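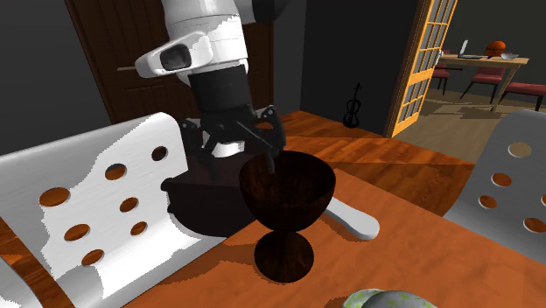 Chapter 7
Grasping in Simulation

7.1 Scope of the chapter

Chapters 5 and 6 treated the arm and the hand separately. The present chapter combines them in one assignment, the Skastora project, which runs to the end of the course. Students work in teams of two. Each team writes a controller that moves the hand to a stemmed vessel on a table, closes the fingers, and raises the vessel without tipping it. All work is done in the simulator. The room, the furniture, and the physics settings are the same for every team and may not be edited.

The project was first set for the robotics class at Jondmont in April and was revised in November 2020. The revision changed the scoring and left the task alone.

7.2 Why a goblet

A goblet is harder to grasp than a block. The bowl is wide, the stem is short and narrow, and the foot is round. A finger that enters the bowl can hook the rim, but it can also push the vessel sideways before the other fingers make contact. A second vessel standing close to the first limits the directions from which the hand can approach. The controller must therefore plan for contact with two objects, only one of which is to be lifted.

7.3 Trials and scoring

A trial begins with the arm above the table and ends when the vessel is raised or after 2,000 time steps, whichever comes first. Each controller is run for 50 trials. The starting position of the goblet is changed slightly between trials. A trial fails if the goblet falls over, if the second vessel is displaced beyond the limit in Table 7.2, or if any finger passes its joint limit.

The reference controller, Sindine, is supplied with the course files. Its source, 531 lines long, is discussed in Section 7.6. Teams may reuse its approach phase but must write their own closing phase.

7.4 Terms used

Pregrasp: the pose of the open hand just before first contact.
Closing phase: the interval from first contact until all finger joints stop moving.
Yang margin: in this book, the smallest distance between any finger and the second vessel during a trial.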